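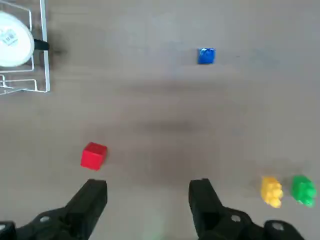

The view from the wrist camera, with the fingers open and the red cube just ahead of the left one.

I went to the Andby open day in November, mostly to see the arm they call Pace. I had read a bit about it on the Fivier mailing list and wanted to see it run in person. The workshop is out in Pralletstead, behind the tire place, and parking was easier than I expected.

Abdelkrim Ezzat ran the demonstration. He had two screens set up, one with the joint readings and one with the picture from the wrist. I spent most of my time on the second one. From the side you see an arm moving over a gray table. From the wrist you see how little it has to go on – two black fingertips, a lot of tabletop, and a few blocks and lumpy little toys.

The task was simple. Someone in the audience named an object and the arm tried to pick it up. The cubes went well. The red one came up on the first try, and so did the blue one, which was farther out. The toy figures were harder. The yellow one slipped twice before the fingers got hold of it. Abdelkrim said the uneven shape gives the grip less to work with, and that they had logged 83 good picks out of 100 the week before, with most of the misses on the figures.

I asked about lighting, because I have had trouble with shadows on my own setup at home. Chaimae Metwally, who does the vision side, said dark patches on the table used to fool it fairly often. They fixed part of that with more training pictures and part of it by moving a lamp.

Each session took up to 2 hours, depending on questions. Ours ran long and I missed the tour of the machine shop. Coffee was free and the handout had the parts list on the back, so I now know which wrist mount to order – the one I bought in the spring is too short.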